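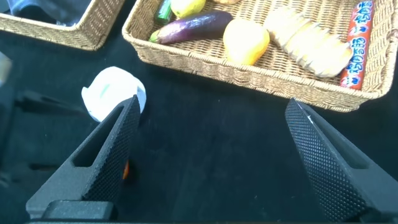
Tenants of Drelonora Housing who are moving between properties this autumn may now apply for help with packing, storage and the disposal of unwanted goods. The new arrangements replace the former removals grant and apply to all homes on the Greenberg and Fotik estates. They begin with a home visit, at which the tenant and a member of the moving team agree what is to be kept. Small belongings are best sorted on a table before they are boxed, and a dark cloth like the one seen here makes a suitable covering, as it protects the surface and shows up pale items clearly. Tenants who have no table to spare may ask for one to be brought.

The Association manages 1,362 homes on the two estates. Requests for help with moving have risen in each of the past three years, and the removals grant, which was paid only after the move had taken place, was of little use to tenants who could not meet the cost in advance. Under the new arrangements the Association will pay the contractor directly, up to a limit set out in the tenant's offer letter.
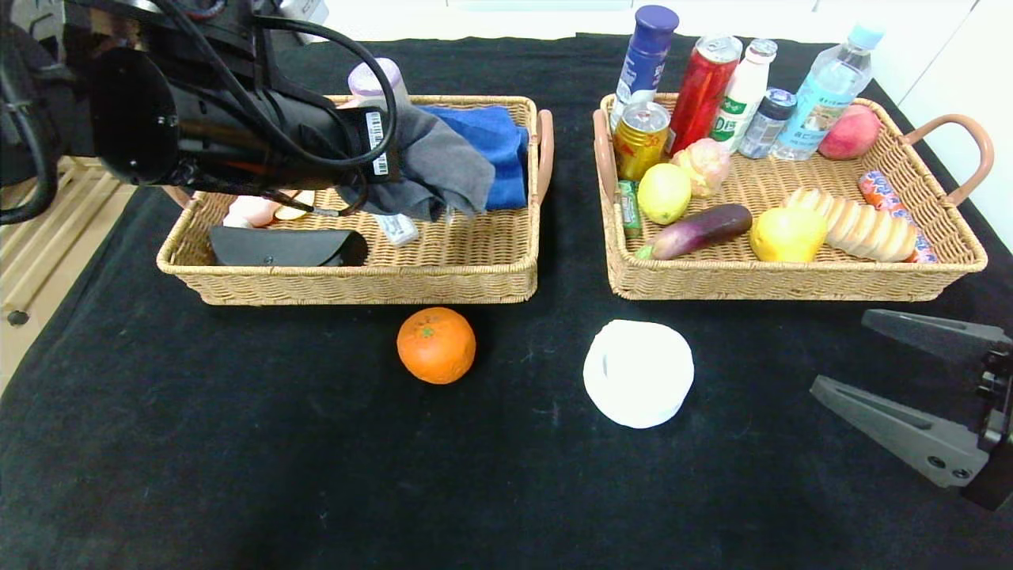
Storage between tenancies

Where the new home is not ready on the day the old one must be given up, goods may be held at the Grastico store for up to four weeks without charge. Boxes should be closed and marked with the tenant's name and the room for which they are intended. Food, plants, paint and gas canisters cannot be accepted. Medicines, keys and personal papers should remain with the tenant at all times.

The store is able to take goods from some 80 households in a year. Priority will be given to those moving on medical grounds or because of major works to their building. 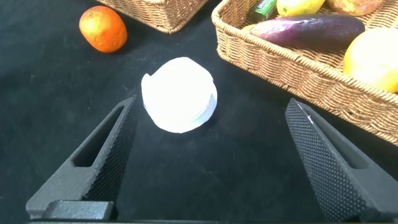

Tenants who need to reach their goods during the storage period should give two working days' notice to the housing office. A member of staff will be present during the visit.

Unwanted goods

Furniture in sound condition may be offered to other tenants through the estate office — a list is kept at the front desk and renewed each month. Upholstered items must carry a fire safety label.
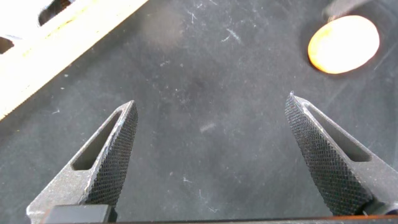 Electrical goods will be tested before they are passed on. Anything that cannot be used again will be collected on the day of the move, provided that it was included in the list agreed at the home visit. Items left behind without agreement will continue to be charged to the outgoing tenant.

Applications are open now for moves taking place from October onwards. Forms are available from either estate office and may be requested in large print.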